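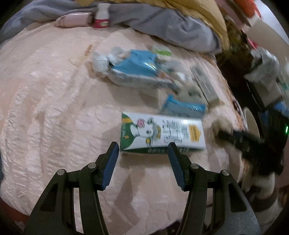 Unpacking the groceries on the bed again

Our kitchen in the Drirkdale apartment has one counter, and right now that counter is holding a dish rack, a toaster and the contents of the drawer I took out to fix. So the groceries got unpacked in the bedroom this week. I put the bags on the pink quilt and sorted from there, and the milk ended up on its side with the cow turned sideways.

I've done this a few times now and it works better than I expected. A bed is a big flat surface at a good height. I can see everything I bought at once, and I make fewer trips to the fridge than I did when I was pulling things out of bags one at a time.

What I do first

Cold things go away before I sort anything else. On Tuesday it took me 8 minutes to get the milk, the yogurt and the chicken into the fridge, and most of that was moving leftovers to make room. I don't stand the milk up on the bed. The quilt is soft and lumpy with all that stitching, and a tall carton tips over the second you sit down near it. Lying flat is fine as long as it hasn't been opened.

Then I make piles by where things live. Pantry shelf, bathroom, under the sink. Anything that leaks or sheds flour stays in its bag until it gets to the kitchen. I learned that with a bag of rye flour from the Kandasamy market that had a split seam. The quilt had to go through the wash twice and it takes 90 minutes to dry on low.

The quilt

A couple of people have asked about it in the comments. I bought it secondhand at the Porkby flea market for $19. It's pale pink and very wrinkly along the stitching, and I've stopped trying to get it to lie smooth. It's light enough to wash at home. I would not do the groceries on anything that had to be dry cleaned.

What's next

The drawer needs a new runner. I ordered one from Josus and it should be here in November - they had the right length but not the right color, and I took it anyway. Once the drawer is back in, I get half the counter back. I also measured for a narrow rolling cart to go beside the fridge. There's a gap of around 24 inches there and at the moment it holds a broom.

If the cart fits I'll post the measurements.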